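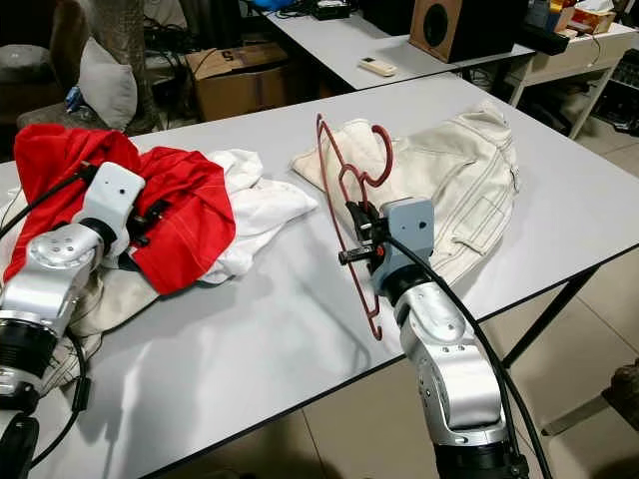 Right, wire hangers. I've been putting this post off because I know some of you feel strongly about them (Mum, I'm looking at you), but the summer clothes sort-out has begun and I have opinions.

It started with the denim jacket. I bought an off-white one in the sale last September, wore it twice, then the weather turned and it spent the whole winter at the bottom of the chest under the spare blankets. Off-white denim does not like being at the bottom of anything! The collar had folded itself into a sort of beak and there was a crease across the back you could have posted letters through. So that was the first thing to get a hanger this year, and I've promised it will stay on one.

My method, if you can call it that, is to tip everything out on the table and deal with it one thing at a time. I used to do it on the bed but then bedtime came and it all went on the chair, and I think we all know about the chair. A table is better. You can lay a jacket out properly flat, do up the top button, tug the sleeves straight and slide the hanger in from the neck without dragging the collar all over the place.

I do jackets first, then shirts, then whatever's left in a heap. The heap is always the same: something red, something white and something beige I'd forgotten I owned. Please keep the red things away from the white ones if there's any damp about. I lost a very nice pillowcase that way in our old flat in Flesham and it came out the colour of tinned salmon.

Now, the hangers. I counted up what was in the wardrobe and there were 26, in five different kinds, most of them from the dry cleaner's in Joubert Street. The thin bare ones went out for recycling. The ones I've kept are the coated wire sort with a bit of a wave along the shoulder, which grip much better than you'd think, and they take up hardly any room on the rail. I'd still put a winter coat on something thicker – a heavy coat will pull wire down into a sad triangle by Christmas.

Lâm Văn next door swears by the fat padded ones and gave me two to try. They're lovely, and the straps on my sundress stay put for once, but I'd need a second wardrobe if I had them all like that.

Things that won't be hung, whatever anyone tells me: jumpers, T-shirts that have gone soft, and anything stretchy. Those get folded in thirds and stood on end in the drawer. I tried rolling them for a bit and ended up with a drawer full of sausages, and I couldn't tell which sausage was which.

I still have the whole of the bottom shelf to go through, plus a bag of scarves I haven't dared open. If anybody knows how to get a fold line out of denim without an iron (mine has started spitting brown water again), do leave me a comment. I've tried hanging it in the bathroom while I have a shower and the collar is a bit better, but the back is still a disgrace.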